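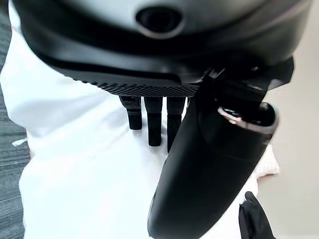
Hand over the white cloth, wrist view.

15/02/2026 — budget notes, laundry bench

Right, money. Julián Bravo wants the equipment list before the Geneseo order goes in, so I'm writing it up while it's all in my head. The fingers are the big item. Florkier quoted 1195 for a full spare set in January, and I still think we should have one on the shelf (waiting on post while everyone stands about is no fun!). Fingertip covers come in packs of 30, so one pack will see us to summer.

Next, cloths. I'd like 100 plain ones in mixed colours, nothing fancy, because white on its own tells us very little about picking.

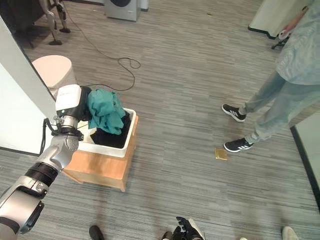
A proper table is on the list too. The stool and bin do the job, but I'd love something we can raise and lower, and Coste have one for 600 with the legs included. Cable covers for the carpet as well, please — cheap, and I've asked twice now.

Not buying: the second wrist camera. Flultton want us to take a service plan with it and I can't make that fit. Julián, shout if you disagree. Still need a delivery price from Coste, will ring them after lunch.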